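The Drawer of Mystery Cords

My mother had one, my grandmother had one, and for most of my adult life I've had three. I mean the cord drawer, the place where every charger, adapter and lead goes to lie in a knot with all the others until you need exactly one of them at nine at night.

Mine got so full last November that it stopped closing. So I called my friend Inese Kairys, who packs and repacks small appliances for a living and can fold a power cord in the time it takes me to find the end of it. She came over with a roll of masking tape and a marker (no fancy ties, no label maker!) and made me tip the whole drawer out onto the table.

Her first rule is to start at the plug. Hold it in one hand, let the rest hang, and make easy loops about as wide as your palm. I had always wound mine around my hand as tight as I could and then stuffed the plug through the middle — apparently a fine way to wear out a cord right where it bends.

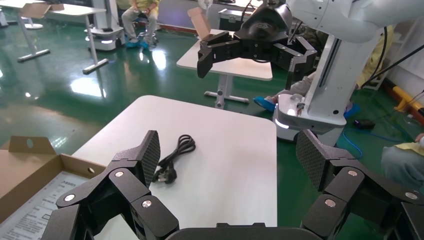 Her second rule is the one that really changed things at my house: keep the box until the thing has a home. I used to flatten the cardboard before I'd even read the instructions, and then I'd have a leaflet with no appliance and a cord with no name. Now the cord, the paperwork and the box stay together for a week or so. Once I know where the lamp or the blender is going to live, the cord gets a strip of tape with its name on it, the leaflet goes in a folder, and only then does the box go out.

We ended up with 18 cords I couldn't match to anything at all. Inese let me keep four. The rest went into a bag for the electronics recycling, and I'll admit I fished one back out after she left, a nice long one that I was sure belonged to my old Zestell radio. It didn't fit. I've put it in the drawer anyway, with a piece of tape on it that says "radio?"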